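Picking Up After the Kids Is Still Our Job

Oluwatosin Yusuf
December 2019

My sister asked me last month when she can buy a robot that picks up after her children. She has two of them, and she has a living room floor that you cross at your own risk. She knows I spent six years installing arms in small factories and she figures I must have inside information. I told her not to wait. She said that was what I told her in March, and it was.

I want to give a longer answer than the one she got, and I think the answer is the same for the home and for the shop floor, even though people in my trade like to keep those two apart.

Start with the shop floor. The last big job I worked on was at Prandetti, which makes cabinet hinges. They bought one arm to load a press. The arm does this very well. On a good shift it moves 3,000 blanks, and each one arrives in the same tray, the same way up, in the same slot. A good half of the money went into the tray. People who come through on a tour look at the arm, and I always want them to look at the tray, and at the chute that feeds the tray, and at the man who clears the chute when two blanks stick together. The arm has no idea there are two blanks. It closes on whatever is in the slot and goes.

That man is Ebuka Uzor. He was told when the arm went in that his job would be watching. In his first full month he logged 1,346 stops that needed a hand. Most took him a few seconds. A blank was leaning, or it had a burr on it, or there was oil on the tray and it had slid. He doesn't think of any of it as skill. He reaches in, feels which piece is loose and takes that one first.

I bring up Ebuka because his few seconds are the whole of housework. There's no tray at my sister's house. There is no slot. Everything is a stuck chute.

People hear this and say that the cameras are getting better, and they are. I don't want to shortchange them. Five years ago I would not have trusted a vision system to tell me where a box was on a pallet if somebody had left a jacket on it. Now I would, mostly. Naming the object is the part that has moved fastest. Touching it has moved much slower, and chores are mostly touching.

Think about a few blocks on a table. You want one of them and it's up against the others. You would put a finger on it and drag it clear, or pinch it from the top, or sweep the lot into your palm and drop the ones you didn't want. You would pick one of those ways without noticing. For a machine each way is its own project. If it pushes, it has to guess how the block will slide and whether it will turn, and what the block beside it will do when it's bumped. A round shape and a flat-sided shape don't slide the same way. Push off center and the thing spins. Push toward a neighbor and now you are moving two.

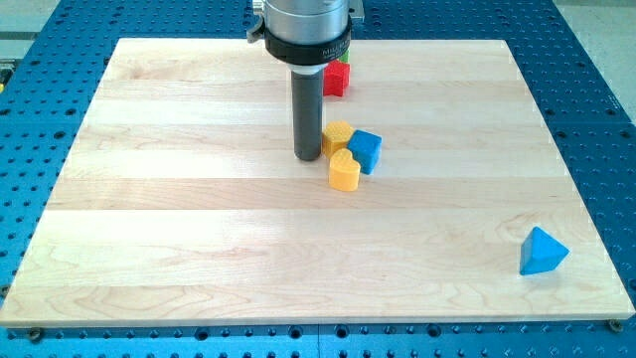 What a single finger can do

A plain rod with a rounded tip is an honest tool for this kind of work. A yellow block, a blue cube and a yellow heart sitting close together, with a rod coming down beside them, is a fair picture of where the hard part of the field is. The blue triangular block off on its own is the easy case. Nothing is near it, so a push moves it and only it. The cluster is where a living room begins.

I've heard people laugh at work like this. Grown engineers, toy blocks. I used to laugh too. Then I spent most of a winter on a job for a packing outfit called Sollach that wanted mixed parts pulled out of a shallow bin, and I would have paid good money for somebody's careful numbers on how small things shift when you nudge them. We ran 2,985 trial picks. The arm came up with the right part and only the right part on 1,140 of them. The customer was polite and hired two people.

The failures were dull ones. The gripper came down where the part was, but its other jaw needed to go where a second part was. Or it touched the part on the way in and the part moved a little, and the plan was for where it had been. A person fixes this in the middle of the motion. Our system backed out, took another picture and started over, which is slow, and now and then it made the same mistake again.

What I'd say to the people selling

There is a startup called Wirkine that sends me its newsletter. The latest one has a video of a machine putting a cup on a shelf. It's a nice video. I would like to see the same machine with four cups, one inside another and one on its side, and a spoon in there. I would like to see it on the second try after the first one went wrong. A demo shows the task. A chore is the task plus whatever the last person left in the way – and at my sister's house the last person is four years old.

I don't say this to be sour. I think useful machines will come into homes, and some have already. A dishwasher is a robot in every way I care about. It works because we do the loading, and we do the loading because we have hands. Vacuums that drive themselves are fine if you pick up first. Notice what both of them leave for us. It's the same thing Prandetti leaves for Ebuka.

So the question I'd ask about any household robot is how much tidying I have to do before it can start tidying. When that number gets small I will tell my sister to get out her credit card. Right now I think it is still larger than the chore.

The shop floor will get there first, for the simple reason that a factory can pay to change the room. Afolabi, the shop where I work now, moved a wall to suit a machine. You can put in trays and fences and better lights. You can tell the supplier to ship parts facing one way. A family can't tell a four-year-old to put things down in rows, or it can tell her, and I have been there when it was tried.

I also think shops should be straight with the people standing next to these machines. Ebuka's title changed to operator and his pay went up a little, which was right. But the plan said one person could mind three arms, and that plan was written by someone who counted the picks and left out the stops. If you are about to buy an arm, go stand by one that is already running and count how often somebody reaches in. Do it for a whole shift. Bring a chair.

As for the living room, my sister bought a big canvas bin and the kids throw things at it. Some of them go in.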